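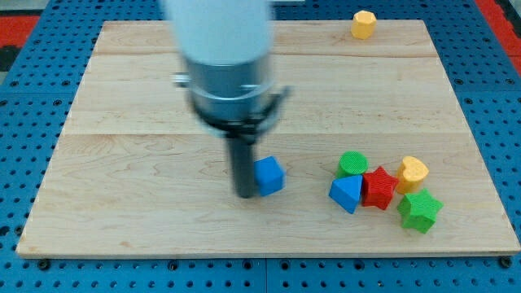
28/06/2022

OK, push planner notes, before I forget which run was which. Short version: the new contact model helps a lot in clutter and does next to nothing for a lone block, and I think I finally know why.

Setup is the one we've had since the Keser rig got moved. Single finger, wooden board lying flat-ish on the blue perforated table, the textured shape blocks on top. The task is the boring one: start with a cluster, get one chosen block out to a target spot by pushing only, no lifting. Blue cube was the chosen block for most of today, with the prism, the green cylinder, the heart and the two stars as the crowd it has to be separated from. Yellow octagon was the distractor, placed well away from the rest.

Henryk Sobczak has been telling me for weeks that the stars would be the problem and I kept saying no, it'll be the cylinder, because it rolls if it tips. Well, he was right and I owe him lunch. The points catch on their neighbors, and once two blocks are hooked together the planner still treats them as separate things that slide past each other. So it pushes, both of them swing around, and it spends the next three steps trying to fix a mess it doesn't understand!

What I changed: the old version (Clongate branch) sampled 2,000 pushes per step and scored each one with a single friction value for everything. The new one samples 4,000, but half of those are now seeded near edges where two blocks touch, and friction is drawn fresh for each sample. I wanted to be sure it wasn't just the bigger number doing the work, so I also ran the old one at 4,000. Barely moved. Then the new one cut down to 2,000, and it kept most of the gain. So it's the seeding, or the friction draw, or both. Haven't split those two yet, sorry, that's tomorrow.

I did 45 runs per version, same list of starting layouts. I'm not writing success rates in here until I've gone through the logs by hand, since the auto-scorer calls it a win if the cube passes over the target on its way somewhere else (yes, still, I know it's on my list).

Things I noticed standing there:

Pushes along the grain and across it don't look the same to me. Could be my imagination. The friction draw would hide it either way, so it needs its own test on a bare stretch of board.

The finger comes down really close to the block before it starts the push. Looks scary, but it's what the plan asks for. I'd like another few millimeters of clearance on approach and then a slow creep in. Jayawardena's old script had that and we dropped it for speed.

Octagon ended up near the far edge a couple of times. Anything hanging over the edge should end the run, and right now the planner will happily keep going.

Also, the ridges on the block faces matter more than I'd allowed for. Face against face they grip. Maybe that's the whole reason the single friction value did so badly in the cluster and fine for a lone block on wood.

To do: split seeding from friction draw, fix the scorer, add the edge stop, ask Kokton whether we can get a smooth set in the same shapes. If they say September again I'll sand some down myself.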